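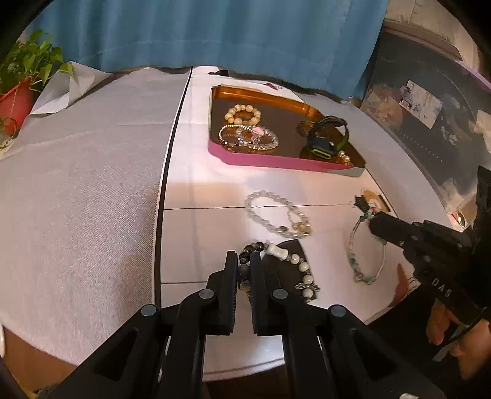

How do you keep bead bracelets so that they do not become one big knot?

Lay each one flat, in its own place, and never put two in the same bag.

I learned this slowly. When I moved to Staltthorpe I had all my bracelets together in a biscuit tin, and in January I spent a whole evening with a needle, trying to separate them. One elastic broke and I was finding beads under the sofa for 3 weeks.

Now I take everything out on the white table before I put it away. The dark stone one with the carved white bead is the heaviest, so it goes into a tray first. The pale crystal one has a small charm which likes to catch on other things, and I always close the clasp. The bangle with the green and turquoise beads is only thin wire, so it must not lie under anything.

My trays are from a shop called Ibarra. I have also tried the hanging organiser from Zolia, with 54 little pockets, but I forgot what was in them and bought a second pair of the same earrings.

Next I want to restring my grandmother's pearls. I have the silk thread already, but not yet the courage.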